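**Zwischenbericht an den Fördergeber Plureo, Vorhaben „Getrennte Alttextilerfassung Jernitz“**
Berichtszeitraum: Januar bis Juni

Im Berichtszeitraum wurde die Erfassung von Alttextilien im Gemeindegebiet Jernitz von Straßencontainern auf betreute Annahmestellen umgestellt. Von den geplanten Annahmestellen sind 14 in Betrieb. Die Öffnungszeiten richten sich nach denen der Wertstoffhöfe; zwei Stellen im Außenbereich schließen bereits um 16 Uhr. Die Abholung übernimmt die Firma Raptis im zweiwöchigen Turnus. 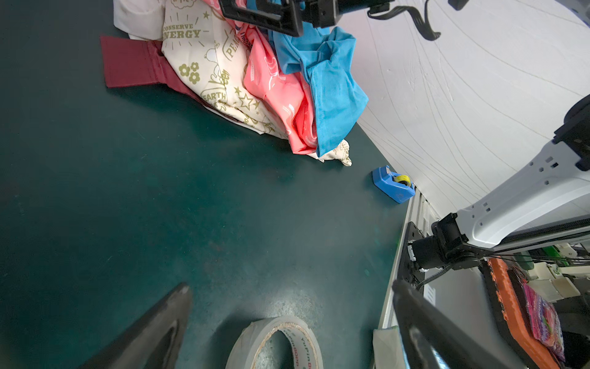
## 1. Mengen und Fehlwürfe

Die mittlere Sammelmenge lag bei 780 kg je Abholtour. Im März fiel sie wegen einer ausgefallenen Tour niedriger aus, im April wurde die Fehlmenge ausgeglichen. Der Fehlwurfanteil (Restabfall, Schuhe ohne Gegenstück, durchnässte Ware) beträgt nahezu 3 Prozent und bleibt damit unter dem Zielwert des Antrags. Feuchte Ware wird seit Februar bereits bei der Annahme zurückgewiesen. Die Wiegedaten liegen als Anlage A bei; die Werte der Annahmestelle Nord sind wegen einer Nachkalibrierung der Waage als vorläufig gekennzeichnet.
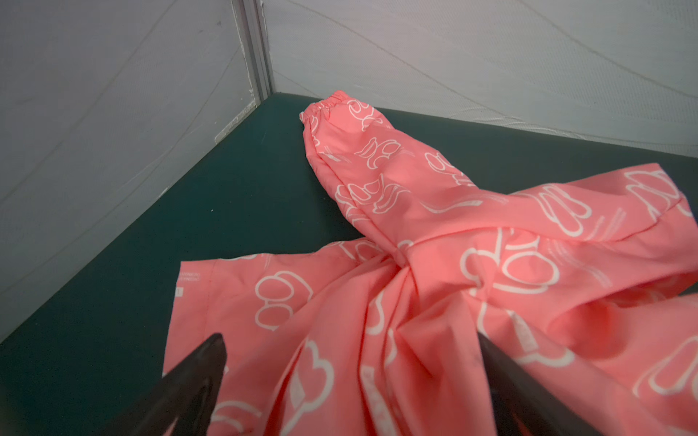 Die Sortierstufe 2 trennt die tragfähige Ware von den Fraktionen für die Faserrückgewinnung. Maßgeblich sind Materialkennzeichnung, Störstoffanteil und Zustand. Als Störstoffe gelten Reißverschlüsse, Nieten und elastische Einsätze. Das geraffte Gummibündchen am Ärmel des rosa Kleidungsstücks mit weißem Umrissdruck fällt in die letzte Gruppe und wäre bei stofflicher Verwertung vor dem Reißen abzutrennen. Flächige Drucke werden gesondert erfasst, weil die Abnehmer für bedruckte Ware abweichende Annahmebedingungen stellen. Der Sortierschlüssel wurde im Mai entsprechend um eine Position ergänzt.

## 2. Verwertungswege

Mit der Firma Trimura besteht seit April eine Abnahmevereinbarung für baumwollreiche Ware. Mischgewebe werden bis zur Klärung der Analytik zwischengelagert. Die Lagerfläche reicht nach derzeitigem Stand bis zum Ende des nächsten Berichtszeitraums. 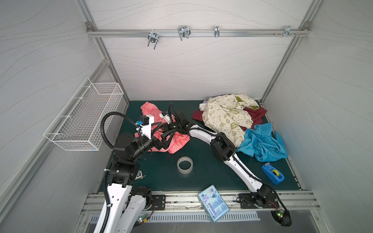
**Warum werden Mischgewebe nicht zusammen mit der Baumwollfraktion abgegeben?**

Die Abnahmevereinbarung begrenzt den Fremdfaseranteil je Ballen. Bei Überschreitung wird der gesamte Ballen zurückgewiesen, und die Kosten des Rücktransports trägt das Vorhaben.

## 3. Mittelverwendung

Die Sachmittel wurden planmäßig abgerufen. Abweichend vom Finanzplan entstanden Mehrkosten von 600 Euro für die Nachkalibrierung der Waage. Die Deckung erfolgt aus dem Ansatz für Druckkosten; eine Aufstockung wird nicht beantragt.
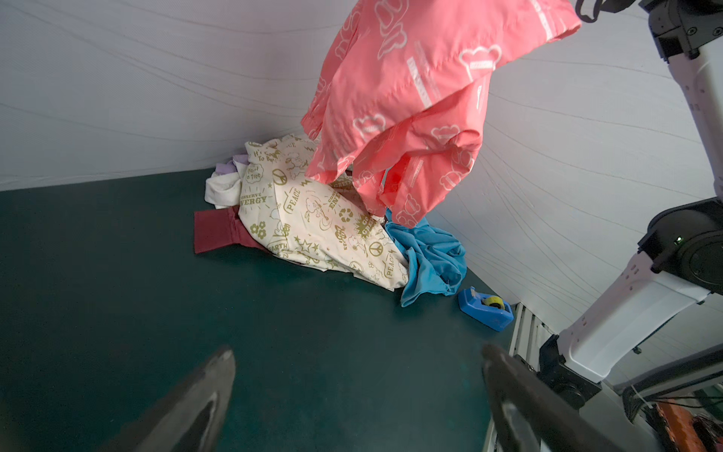 **Evdokia Alexiou**
Projektleitung Alttextilerfassung, Gemeinde Jernitz

## 4. Ausblick

Im nächsten Berichtszeitraum sind die Faseranalyse der zwischengelagerten Mischgewebe und die Ausschreibung der Transportleistung vorgesehen. Fachlicher Ansprechpartner für die Wiegedaten bleibt Remigiusz Walczak. Die endgültigen Werte der Annahmestelle Nord werden mit dem Bericht für das zweite Halbjahr nachgereicht.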